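Chapter 4
Getting Oil Ashore: Pipelines, Tankers and Terminals

Finding oil under the sea is only half the fun! Once the Palomino field started producing, its crude still had to reach the refinery at Clemholm, and that trip is what this chapter is all about.

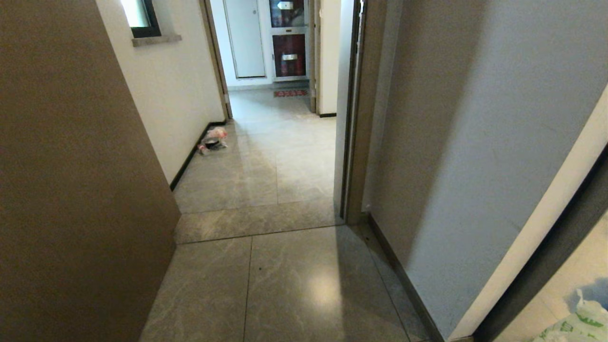
Pipelines look simple, and in many ways they are. Oil flows from high pressure to low, and the walls of the pipe rub against it the whole way and slow it down. Think of a long corridor with a black baseboard running down one side: the fluid right beside that edge hardly moves, while the fluid in the middle hurries along. The Hirkance line is 52 miles long, so that drag really adds up – and pumps have to make up the difference.
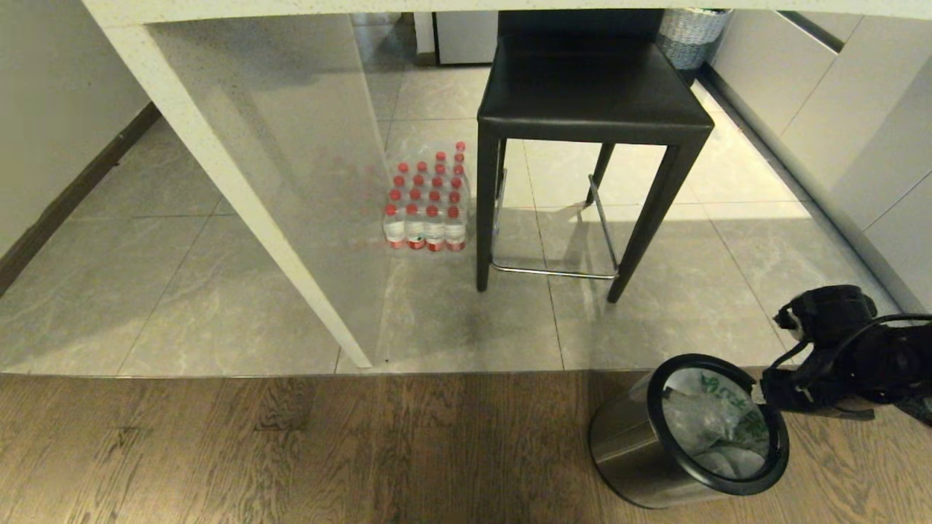
Tankers solve the problem another way. They cost more per trip over short distances, but they can go wherever the buyer is. In Section 4.2 we'll follow engineer Da-eun Um as she compares the two for the Zundari field, using a pipe 16 inches wide. Keep a calculator handy!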